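3. Materials and Setting

Figure 1. Three of the markers, one blue and two orange, on a white tabletop.

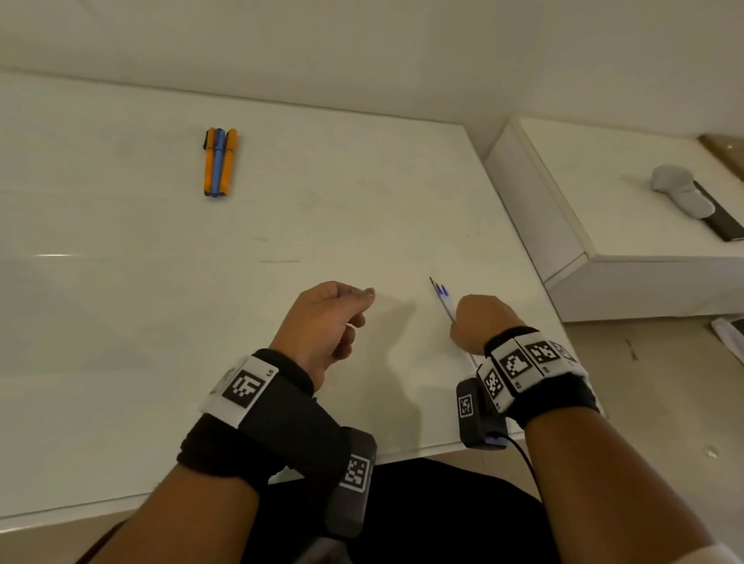 3.1 How the households kept their lists

Before we come to the lists themselves, it may help to say a little about where they were written. Birnbridge is a small town with one long main street and a great many kitchens that open straight onto the road, and in most of those kitchens the shopping list lives on the wall. Our 92 households were recruited by word of mouth, mostly through the bakery and the library, and we are still grateful for how patiently people let us sit at their tables and ask why "milk" was in blue and "lamp oil" was in orange.

Each household was given a pad of plain paper and a small set of markers in blue and orange, and was asked to go on making its shopping lists just as it always had. We gave no rule about which color to use for what. Natália Figueiredo, who had run a smaller study along the same lines in her own apartment building, had warned us that any hint at all would be taken as an instruction, and so we bit our tongues even when people asked us outright. The pads were collected every second week until the end of December, by which time we had 1278 lists in hand, a few of them stained with what we took to be gravy.

Lists were copied out in full, keeping the order of the items, the color of each word, and any crossing out. Spelling was left as we found it. Where two people had plainly written on the same sheet, we marked the change of hand, and where we could not agree on whether the hand had changed, we treated the sheet as the work of one writer. Marthinus Jacobs read every sheet a second time, and his reading differed from the first on only 13 of them.

3.2 Color as a way of talking

What struck us early on was how quickly a household settled on a habit, and how seldom anyone in it could remember having agreed to one. In some 50 of the homes, one color came to mean things that were needed soon and the other things that could wait. Elsewhere the colors belonged to people: the mother wrote in orange, the grown son in blue, and a guest who picked up the wrong marker was gently put right. A smaller group used color for the shop, so that whatever came from the Skarnutent market was written in orange and everything else in blue.

These habits were sturdier than we had expected. One family of five changed the place where the pad hung, changed the day they shopped, and took in a lodger, and still the orange items were the ones to be bought first. When we asked the lodger how he had learned this, he said that he had simply looked at the sheet for a week or so before daring to add anything to it. We find his answer a very fair account of how most of our writers seem to have learned.

Our reading here leans on the older work of Grímsdóttir, who treated the household note as a kind of slow conversation, with turns and replies spread over several days. A word added under another word is, on this view, an answer to it. We found many such answers. "Eggs" in blue was followed in orange by "we have eggs," and then, in blue again and a good deal larger, by "not enough." Clenska, writing on notes left between neighbors, described much the same pattern but took it as a sign of strain between the writers. We are less sure of that. The people who wrote the egg list laughed for quite some time when we showed it to them, and they asked if they might have the sheet back once the study was over.

3.3 Lists left out

We set aside any sheet with a single item on it, along with those used mainly for drawing or for keeping score at cards. Sheets written in pencil were kept for the count of items but were left out of everything we say about color. The full coding guide, with the marks we used for crossing out and for changes of hand, is given in the appendix.

We use cookies to improve your reading experience. By continuing to browse this site you agree to our use of cookies. Accept all | Manage settings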